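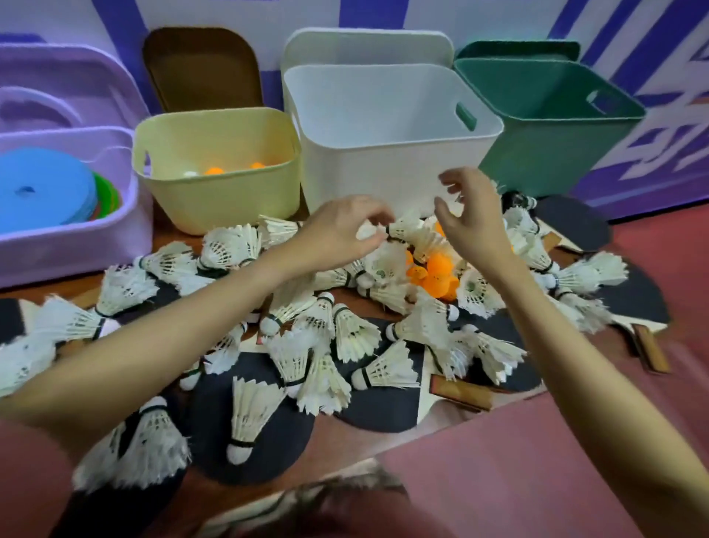 Stop buying tripods you won't carry

Posted 17 December 2020

I own three tripods. One of them gets used, and it's the worst of the three on paper. Been meaning to write this up since October, when I hauled the big Kütt up the hill behind Grornau for a sunrise, got two frames, and swore at it the whole way down.

So. Quick one, between jobs.

The big Kütt is a lovely thing. Stiff, heavy, legs like drainpipes. Put a long lens on it in a crosswind and the live view image just sits there. I tested it when I got it, same as everybody does, tapping the end of the lens and watching the wobble die down at full magnification. Died down fast. I was very pleased with myself. And then it went in the closet, and it mostly stayed in the closet, and I shot handheld at ISOs I had no business using.

The photo people I read are obsessed with stiffness. Load ratings, tube diameter, damping. Fine. All real, all measurable, I'm not saying it's nonsense. But there's a number missing from every one of those charts, and that's how often the thing leaves the house. A tripod at home has a stiffness of zero.

I went back through my catalog for the year. Not scientific. I keyword anything shot on legs, so it took five minutes. 786 keepers, and 80 of those were on a tripod. Of the 80, nearly all were on the little Nunov travel one that I bought as a joke, more or less, to clip a flash to. Skinny bottom sections. Center column that flexes if you look at it. Twist locks that collect sand and then grind for a week untill you take them apart.

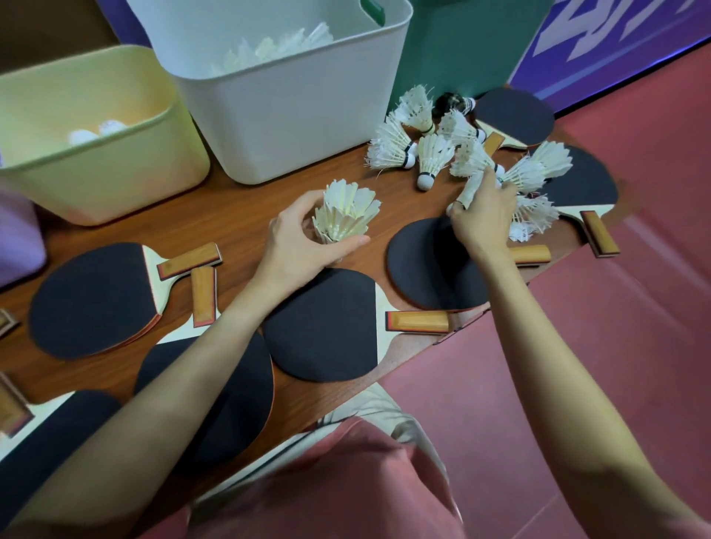 It weighs nothing though. It goes in the side pocket and I forget it's there. When the light does something at the end of a walk, I have legs, and the guy with the good tripod (me, last year) has an excuse.

Can you get sharp pictures on it? Yes. Leave the center column down. Hang the bag off the hook, but let the bag touch the ground or it turns into a pendulum. Two second timer or a cable. Don't extend the bottom sections unless you must. Shoot three of everything and keep the sharpest. I've had 30 second exposures off that thing on a breakwater that print perfectly well at the size I print. Which is not big. Be honest with yourself about how big you print, too.

Where it falls down: long telephoto in wind, forget it. Video pans, forget it. Macro, where you want to nudge the camera a hair and have it stay nudged - it sags when you let go of the head, every time, and you learn to aim high and let it drop into place. Annoying. If that's your main work then buy the heavy one and enjoy it, you're not who I'm talking to.

The third is a Plenari, and it's the one I feel worst about. It was supposed to be the compromise. Carbon legs, medium weight, cost more than the other two together. It's a very good tripod and I never pick it up. Too heavy to forget about, too light to beat the Kütt when I'm working out of the car. So I paid the most for the one with no job. I think a lot of people are sitting on exactly this tripod, some version of it, because every buying guide ends by recomending the middle option. The middle is where the reviews point when they can't tell you what you do on a weekend.
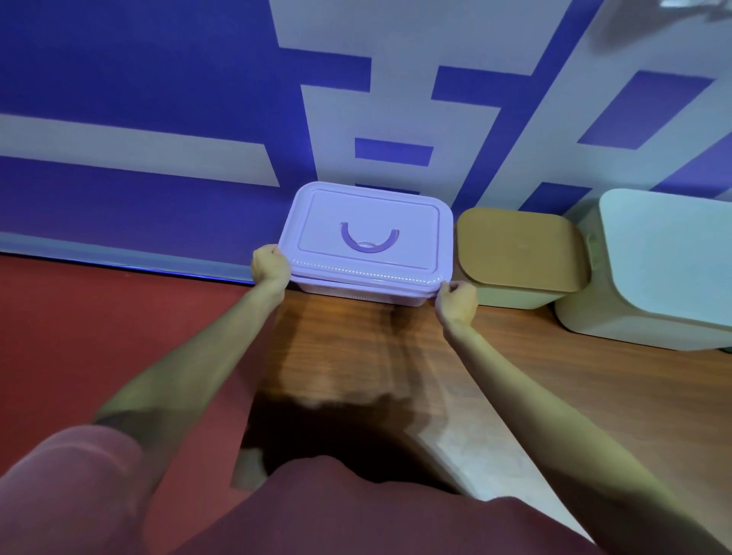
And I know the comeback. Stabilization is so good now, why carry anything? Well, it's good, it's great even. I've held half a second and gotten away with it. But it doesn't do thirty seconds, and it doesn't hold the composition while you wait for a cloud to move. That second part is the one I'd miss. On legs I slow down and fix the corners. I notice the branch. Handheld I take eleven slightly different versions of the same mistake and then sort through them at home in a bad mood.

What I'd tell someone starting out: buy the lightest thing that won't fall over. Use it for a year. You'll know by then what it can't do for you, and you'll know if you care. If you care, go get the big one for that specific job. Used, if you can. There are plenty of heavy tripods out there that have barely been opened, mine's about to be one of them if anyone near Grornau wants the Plenari. Comes with the bag and both sets of feet. One of the rubber ones is chewed up a bit, still works.

Heads are a whole other arguement. Short version, I use a small ball head on everything and I lost the plate for the good one. Will get to that when I've had some sleep.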